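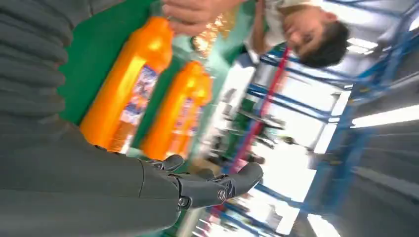
Linura Household Water Use Diaries
Data card, version 3

Summary

The Linura Household Water Use Diaries record daily water use as reported by residents of Toledo and Bostham. The collection holds diaries from 800 households. Each household kept a written diary of indoor and outdoor water use and copied its meter reading once a week. The data are intended for the study of seasonal demand, leak reporting, and the gap between reported and metered use.

This card describes the files, the way the diaries were collected, and the conditions under which they may be used. It replaces the card issued with version 2.

Contents of the release

households.csv
One row per household. Fields cover city, dwelling type, number of residents, year of construction by decade, and whether the dwelling has a yard.

diaries.csv
One row per household per day. Fields cover laundry loads, dishwasher runs, showers, baths, and minutes of outdoor watering. Blank cells mean that no entry was made. A zero means that the resident wrote zero.

meters.csv
One row per household per week, with the reading in gallons as copied by the resident. Readings were not corrected.

codebook.txt
Definitions, units, and permitted values for all 53 fields in the three tables.

Collection

Diaries were kept on paper and returned by mail. Households were drawn from utility billing addresses and invited by letter. Participation was open to any adult resident of the selected address. Apartments served by a shared meter were eligible for the diary but have no rows in meters.csv.

Paper diaries were keyed twice by separate clerks using the Jukirov entry form. Where the two entries differed, a supervisor consulted the paper original and recorded the final value. The entry form rejects dates outside the diary period but does not reject unusually large values.

Changes in this version

Diaries from 51 households in Bostham were assigned to the wrong dwelling type in version 2. These have been corrected.

The field yard_size has been removed. Residents used several different units, and the conversions applied in earlier versions could not be verified.

Week numbers now begin on Monday in both cities. Users who merged their own weather data with version 2 by week number should repeat the merge.

Known limitations

Showers and laundry loads are reported by a single resident on behalf of the whole household. Larger households are likely to be underreported.

Outdoor watering was recorded in minutes, with no measure of flow. Minutes should not be converted to gallons without a stated assumption.

Entries made in the last week of the diary are less complete than those made earlier. The field late_entry marks days that the resident reported filling in after the fact.

Meter readings sometimes fall from one week to the next. Most such cases are copying errors, but a small share may reflect meter replacement. The two causes cannot be told apart from the data.

Privacy

Street addresses, account numbers, and names were removed before keying. Household identifiers are random and do not match those used in version 2. Users may not attempt to identify any household or to link the records to billing data.

Terms of use

The files may be used for research, teaching, and public planning. Redistribution is permitted if this card and codebook.txt are included without change. Commercial resale of the tables is not permitted.

Publications should cite the collection as: Linura Household Water Use Diaries, version 3.

Maintenance

Corrections may be submitted through the issue tracker that accompanies the release. Reports should give the table name, the household identifier, and the date of the entry in question. The next scheduled review is in June. Earlier versions remain available on request for the purpose of replication.

Card last revised: Friday, May 22, 2026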